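How Kitchen Things Are Kept: Racks, Trees, Trays and Boxes

Part 4 of the Atholm series on everyday objects. Written by Casimiro Carrasco for readers aged nine and up.

A kitchen holds a large number of objects that are used for a few minutes and then put away again. A plate may be on the table for 16 minutes at supper and in its place for the rest of the day. Most of the design work therefore goes into the place where the plate waits. This part covers four kinds of holder.

1. The plate rack

A plate rack holds plates on their edges. The upright sticks are called pegs, or dowels if they are round and cut from a long rod. The gap between two rows of pegs is called a slot.

A plate stored flat takes up a circle of table as wide as the plate. A plate stored on its edge takes up a narrow strip. There is a second effect: in a stack, the bottom plate carries the weight of every plate above it, and you have to lift the others to reach it. In a rack, each plate can be taken out alone.

Racks are also good for drying. Water runs down the plate and drips from the lowest point of the rim, and air reaches both faces.

Plates in a rack lean a little. A leaning plate touches the rack at the bottom and again higher up, on a peg or a rail, and it stays put. A plate balanced exactly upright would roll or tip at the first bump.

2. The mug tree

A mug tree has three parts: a base, a post and some arms. The mug hangs by its handle from an arm.

The base has to be wide for its height. Every mug pulls down on one side of the post. If all the mugs hang on one side, the pull is uneven and the tree may fall over. Place the first mug on one side and the second on the opposite side. Unload it the same way.

The arms usually point slightly upward – this keeps the handle from sliding off the end.

3. The tray

A woven tray is made by passing thin, bendable stems over and under stiffer ones. The stiff ones are called stakes and the bendable ones are called weavers. Wicker is the name for the method. Rattan is the name of a plant, a climbing palm, whose stems are often used for it. People mix the two words up all the time.

The raised rim keeps round things from rolling onto the floor. Corn is a fair test. An ear of corn is close to a cylinder, so it rolls easily in one direction and hardly at all in the other. Two ears laid side by side help to block each other.

4. The box

An open box is for things that do not stack, hang or stand well. Some boxes are stiff all the way through, like a wooden drawer. Others have fabric sides. Fabric is light, but it bends, so such a box may need a frame or a stiff edge. A flat board laid across the top makes a shelf, and the space underneath can still be used.

All four kinds of holder, on one table

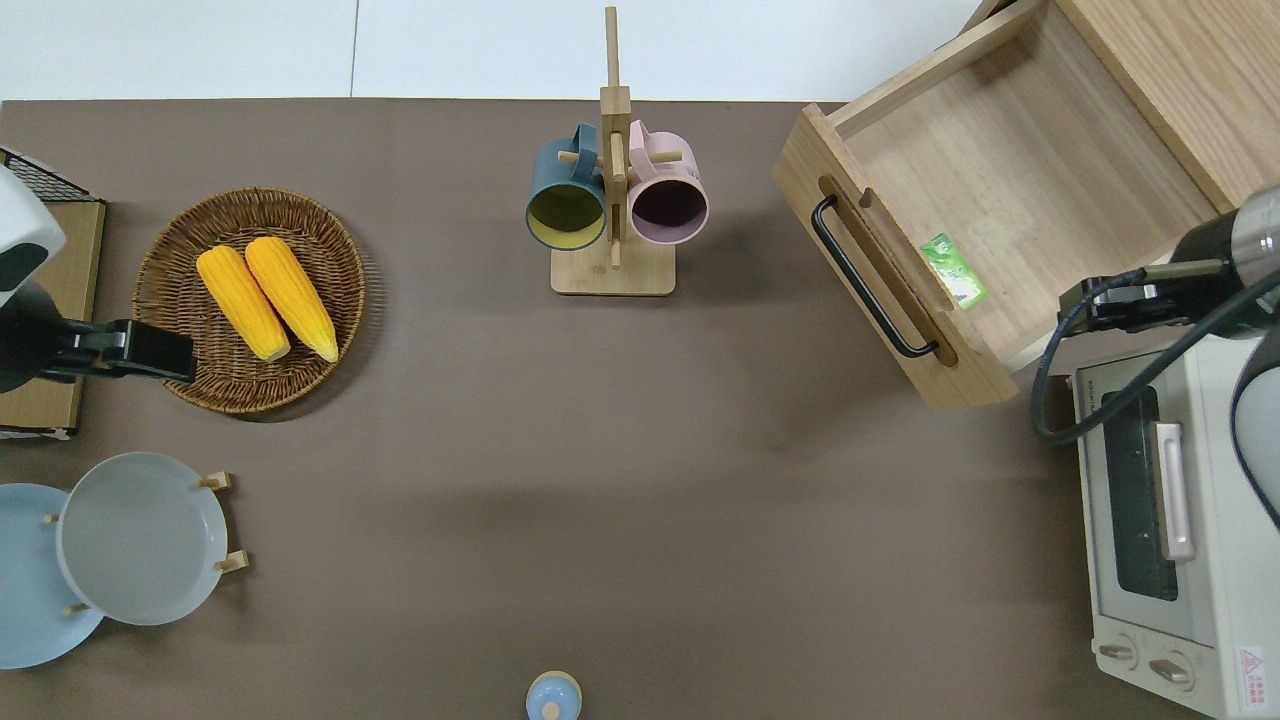
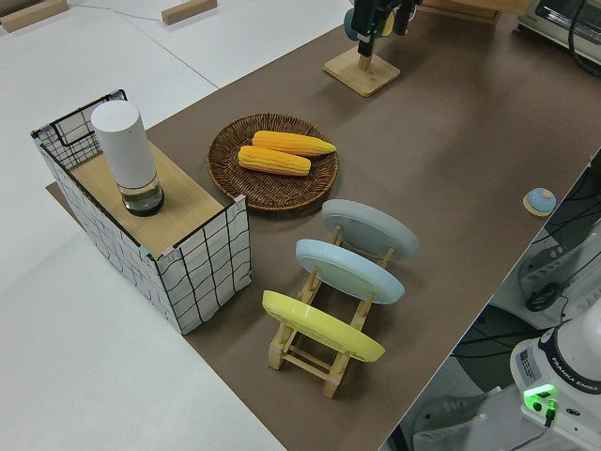
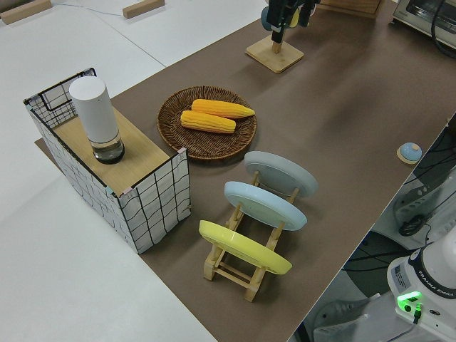
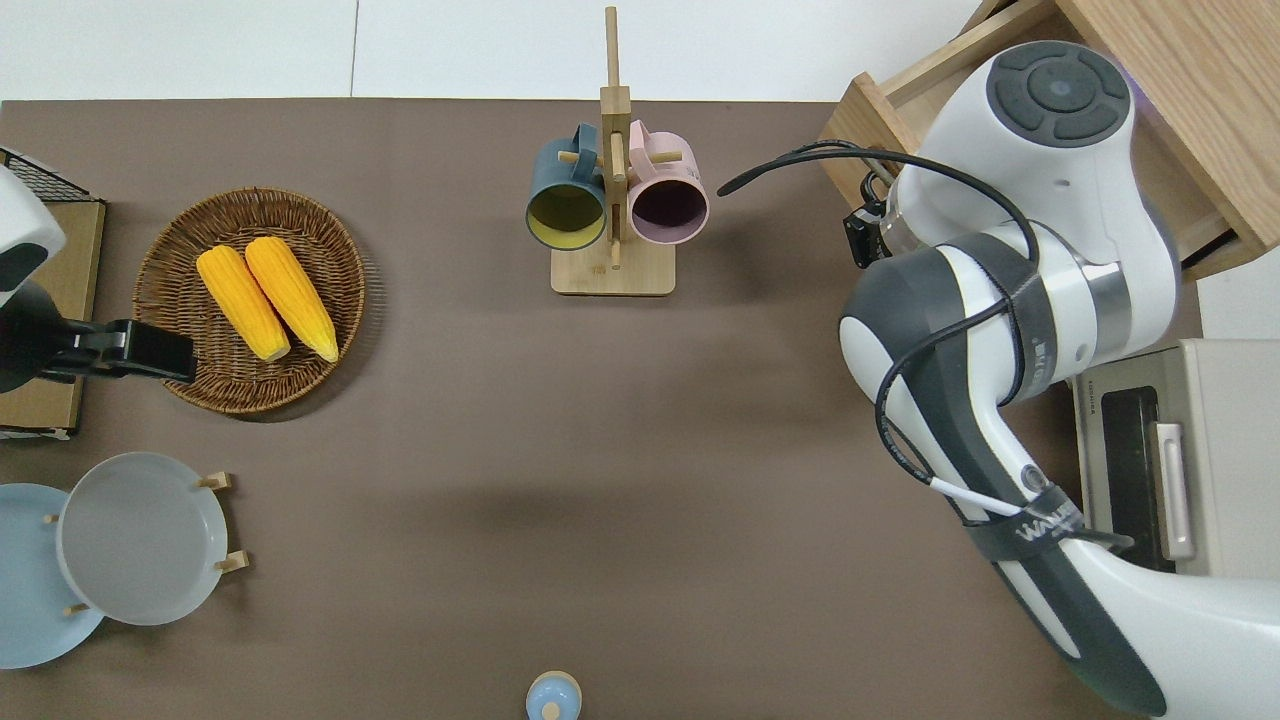
Corn on the tray and plates in the rack, from two directions.

Try it yourself

You will need a ruler, a sheet of paper, a pencil and one plate that an adult says you may use.

Lay the plate flat on the paper and draw around it. Measure across the widest part of the circle. Now hold the plate on its edge and measure how thick it is from front to back, including the rim.

A plate 22 centimeters across and 2 centimeters thick needs a slot a little over 2 centimeters wide – leave room for your fingers as well.

Write both numbers down. You will use them again in Part 5, which covers shelves and hooks.

Words to know

Dowel: a round wooden rod.
Slot: the gap a plate stands in.
Stake: a stiff stem in a woven tray.
Weaver: a bendable stem that passes over and under the stakes.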